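Home | Software | Gallery | Notes | Downloads | Contact

Print this page | E-mail this page

Gallery: the two-arm sorting cell at Dorwood

This page follows the control and planning software we run on the two-arm cell in the Dorwood workshop. The job is a modest one. Used phones go down on a cloth in no set order, and the arms have to pick them up one at a time and put them where they belong without hitting each other. The hardware has hardly changed since May. Nearly all the work has gone into the code, so the notes lean that way.

The software is called Balto. It has a perception part, a planner, a low-level controller and a set of logging tools, and each one runs as its own process. They can be stopped and restarted separately, which saves a good deal of walking back and forth when only one of them is being changed.

Perception

The fixed camera gives one colour view of the whole table. Balto finds the outline of each phone, fits a rectangle to it and reports a centre and an angle. Phones lying apart are easy. Phones that touch used to come back as a single odd shape, and the planner would then try to grip the middle of it.

We now split any outline that has an inside corner and try again on the two halves. If the halves still don't look like phones, the group is marked as unsure and left until the easier ones have been cleared.

The cloth was a deliberate choice. On a plain grey mat the outlines were nearly perfect, and we learned very little from them. A patterned cloth gives the edge finder more to get wrong. The present model was trained on 3,000 labelled views, most of them taken on one cloth or another.

Dark screens are still the weak spot. A black phone and its own shadow can run together, and the fitted rectangle ends up a few millimetres too wide on one side. The controller can usually live with that.

Planning

Each arm has its own half of the table, with a shared strip down the middle. Only one arm may hold the strip at a time. The planner treats it like a lock: an arm asks for it, waits, goes in, comes out and gives it back.

This was slow at first. Both arms would ask for the strip early and sit on it while they were still moving over their own side. The request is now made at the last safe point on the path, and the waiting has dropped a lot.

Paths are checked against a simple model of both arms made from capsules. The cables are modelled too, as a fat, soft region over the top of each arm. It is a crude answer – a loop of cable doesn't keep one shape – but it stops the planner from choosing poses that would drag a loop across the other arm.

Grasp order is worked out again after every pick. We tried planning the full order at the start, but a phone that gets nudged makes the rest of the plan useless.

Control

The controller runs at 60 cycles a second and takes joint targets from the planner. It smooths them, limits the speed near the cloth and stops if a motor current climbs faster than it should.
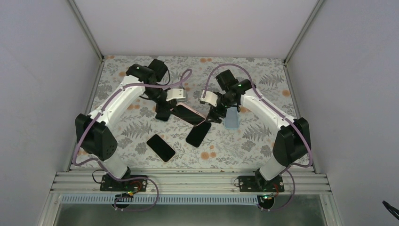 The current limit took the most tuning. Set low, it trips when a finger brushes the fabric. Set high, it lets the gripper press down harder than we like. We settled on two limits, one for travel and one for the last part of the descent, with the switch made by height.

Both arms use the same controller code and the same settings file. The right arm's joint offsets are kept in a separate file, so a change to one can't quietly alter the other.

Tooling

Every run is logged from start to finish, and the log viewer can step through camera frames, plans and joint positions on one timeline. The archive now holds 1,859 runs. Of those, 63 are tagged as hard cases, and each new version of Balto is replayed against them before it goes on the arms.

The replay tool was written by Ludier and adapted to our log format. It doesn't simulate contact. It only asks what the new version would have decided given the same frames, and lists where the answer differs from the old one.

Still to do: a better split for touching phones, a cleaner restart after a stop, and a way to edit tags in the viewer without closing the run.

Last updated 17th September

Contact | Copyright Giannakopoulos Automation, Dorwood | Back to top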